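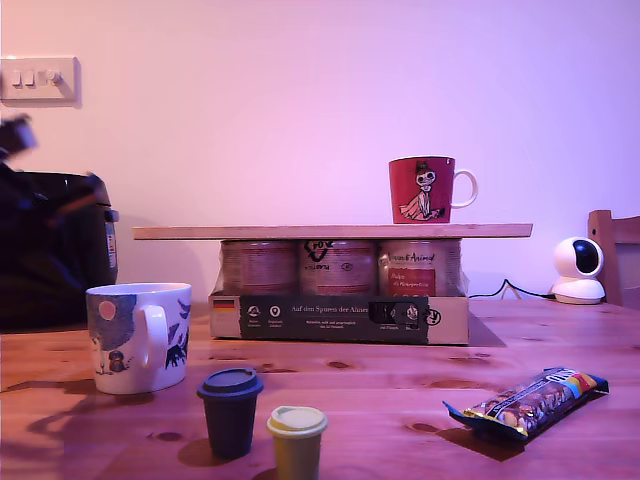 Households on the Ferkby heat network will pay more for hot water and heating from September, but the operator, Benítez, says most customers should not see their monthly direct debits change before the spring. The standing charge goes up to 115 pounds a year and the unit rate is also being raised. The company blames higher costs at its boiler house, where two of the older gas units are due to be replaced. Small users will feel the standing charge most. A tenant who heats little more than the water for a couple of mugs of tea, like the red one and the white patterned one on the table, pays the same fixed sum as a family of five.

Rocío Espinoza, head of pricing at Benítez, said the increase had been kept down by a new supply contract. "We bought a large part of our winter gas early, and that has taken the edge off it," she said. Customers who pay on receipt of a bill will be charged the new rate from their next meter reading. 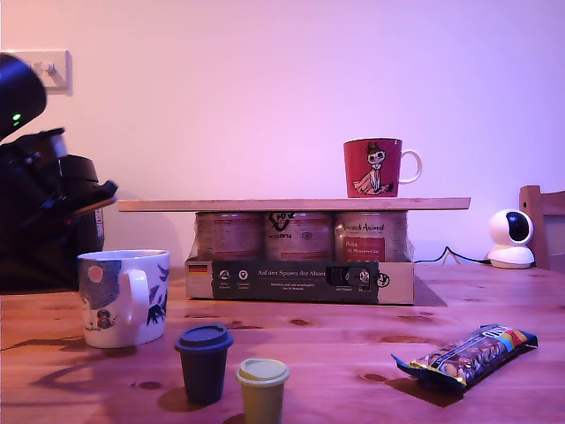
The network serves more than 2000 homes, most of them in Tutow and the streets north of the railway line. A further 200 flats in Luvlow are to be connected next year, and their owners have already been told which tariff will apply.

Abdelilah Bensaid of the Tutow residents' group said people had been given too little notice. He has asked the company to let customers spread any arrears over a full year. Benítez said it would reply in writing.

Customers who think their meter has been read wrongly can ask for a second reading free of charge. Requests must reach the Ferkby office by 5pm on the last working day of the month.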